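Been reading about the paperbacks printed for American troops in WWII, the Armed Services Editions. Short thread, mostly for my own notes.

They were small, wider than they were tall, and stapled at the side. Made to fit a uniform pocket. Novels, westerns, poetry, history, joke books.

Soldiers weren't expected to bring them home. They got passed along until they came apart, and that makes clean copies harder to find than you'd think.

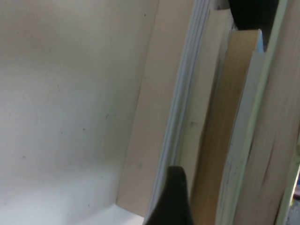

My grandfather came back with one anyway. A western, front cover missing, "Buthelezi" penciled inside by some earlier reader. On a shelf like this one, with the books packed close together, it would vanish. The pocket size hides it behind anything taller. I keep it in a drawer.

The Clirkness library has a box of 40 in the back room. Ask at the desk. They let me look for 15 minutes in May and I went back twice.

Jurko asked if they were censored. Some titles were turned down, yes. There was a fight in Congress over it in 1944 and the rules were loosened.

Next thread will be on the printers.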